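Temness Simulation Controller User Guide
Section 10: Setting Up the Camera Views and the Planning Scene

Revision date: 25/10/2018
Applies to: Temness 26, with the Turkex arm driver installed

10.1 Purpose

This section explains how to load a simulated work cell, connect the wrist and overview camera views, and prepare the planning scene before any motion is sent to the arm. It is intended for operators who have completed the installation steps and who hold an operator account on the Soltden server.

The procedure shall be carried out in full each time a new work cell file is opened. Settings from an earlier session are not carried over.

10.2 Before You Begin

Confirm that the controller service is running and that the status field reads READY. Close any other program that uses port 1031. If a physical arm is connected to the same workstation, set its key switch to OFF.

CAUTION: The simulation and the physical driver accept the same commands. Sending a test motion with the key switch ON may cause the physical arm to move.

10.3 Loading the Work Cell and Camera Views

1. From the File menu, select Open Work Cell and choose the file supplied by your site administrator.

2. Wait for the progress bar to close. Large assemblies may load after the floor and walls are already visible.

3. Open the View panel and select Wrist. Confirm that the gripper is visible along the bottom of the view.

4. Select Overview. Confirm that the arm and the work surface are both visible.

5. Select Lock Views. The planner will not accept camera data from an unlocked view.

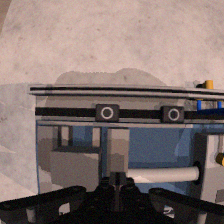
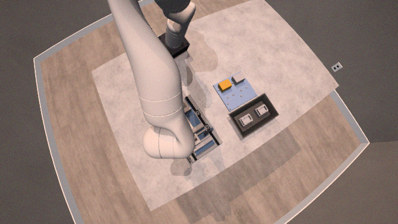
The perception module builds its object list from the two locked views and passes that list to the planner. Each object receives a pose, a collision shape, and a confidence value between zero and one. An object that is partly hidden in one view is given a lower value until the other view supplies the missing outline. In the overview, the arm covers part of the long assembly with the blue panels, so the wrist view should be given the greater weight for that object. The blue board and the dark tray to the right of the assembly lie clear of the arm, and the default weights may be kept for them.

NOTE: Shadows are rendered in both views. If the object list contains an entry with no height, select the entry and press Remove. Do not raise the confidence threshold to clear shadows from the list, as small parts may be removed with them.

10.4 Setting the Planning Scene

1. Open the Planning tab and press Import Object List.

2. Assign each object to one of the following groups: Fixed, Movable, or Ignore. Work surfaces and trays are normally assigned to Fixed.

3. Set the collision margin to 11 mm. Smaller margins may be used only after the cell has passed the check in Section 10.5.

4. In the Planner list, select Tripathi. The other planners in the list do not support attached objects in this release.

5. Enter a time limit of 10 seconds and press Apply.

6. Press Save Scene. The scene is stored with the work cell file and may be reopened for review.

NOTE: If an object is moved after the scene has been saved, the object list must be imported again. The planner does not update collision shapes while a path is being run.

10.5 Checking the Scene

1. Press Show Collision Shapes. Each shape should enclose its object on all sides.

2. Press Plan Only. The proposed path is drawn as a line, and the arm remains in place.

3. Review the path in Overview. If the line passes through a collision shape, return to Section 10.4 and correct the group assignments.

4. Press Run in Simulation. Keep the pointer near the Stop button until the motion has ended.

CAUTION: A path that is accepted in simulation is not approved for use on a physical arm. Approval must be recorded separately by the site administrator.

10.6 Support

Errors that remain after the scene has been imported a second time should be reported to Carter Dhillon, Controller Documentation and Support. Reports should include the saved scene, the log file, and the name of the selected planner.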